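2019-11-27

Dye bench, second run of the walnut and iron series. Carrying on from the sheet pinned over the sink.

Wool: the Cattaneo 3-ply, undyed, wound into 14 skeins and scoured last night in the big pan. Rinse water ran clear after the third change. One skein had a knot of lanolin near the tie that wouldn't shift, so I cut it out and put it in the waste bag. That leaves 13 for the run.

Mordant: alum at the same strength as the first run. I held the pan just under a simmer for an hour and let it cool with the lid on. The hotplate on the left overshoots – turn it down well before it reaches the mark, then nudge it back up. I have written this on the tape next to the dial, where the last note had rubbed off.

Walnut husks came from the Onotov sack, the one opened in November. They smell fine. There was a bit of white bloom on the top layer, which I scraped off. Soaked overnight, boiled, strained twice through the old pillowcase. The second straining caught a surprising amount of grit, so don't skip it. The liquor is darker than last time and I don't know if that's the husks or the longer soak. I should have changed one thing at a time.

Dips went in groups of three, with the odd one held back as the alum-only control. The short dips came out a warm tan, a bit pinker than I wanted. The middle ones are the best brown so far, even all the way through except where the figure-of-eight ties were too tight. Tie looser. The long dips are hardly darker than the middle ones and the wool feels harsh. Not worth the extra gas. 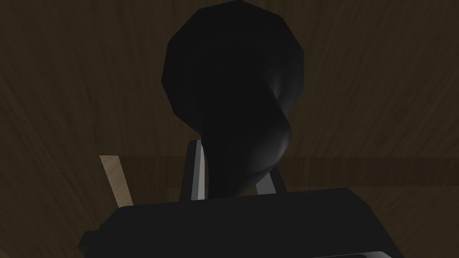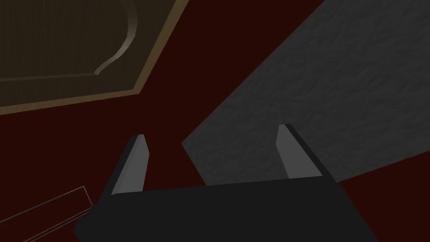

Iron afterbath: made up weak, in the enamel bucket with the chipped rim (keep that one for iron only, it's marked). Three skeins from the middle group went in. They turned fast. First one out after a minute was a grey-brown, the second went to a proper charcoal, and the third I left while I answered the door and it has gone nearly black with a greenish cast. The colour is good but I expect the fibre has suffered. Will do a pull test once it's dry.

pH of the walnut bath was lower than I'd assumed. The Randeo strips and the meter disagree and the meter is overdue for calibration, so I've written down both and trust neither. Buffer sachets are on the order list.

Spent bath is in the lidded drum, labelled. Still plenty of colour in it. Could be used for the Sustik linen samples, which never take much anyway and might suit a pale shade.

Drying: all on the rack by the back window, no weights. The iron ones are on the bottom rail over newspaper so they don't drip on the others. Please don't move them to the radiator.

To do:

- rub test on all groups, dry and damp
- light test, cards half covered, south window
- weigh the dry skeins and fill in column 33 on the master sheet
- rinse the pillowcase again, it is still giving off brown
- new gloves, medium, the left ones always split at the thumb

Next run: same husks, short soak, everything else as today.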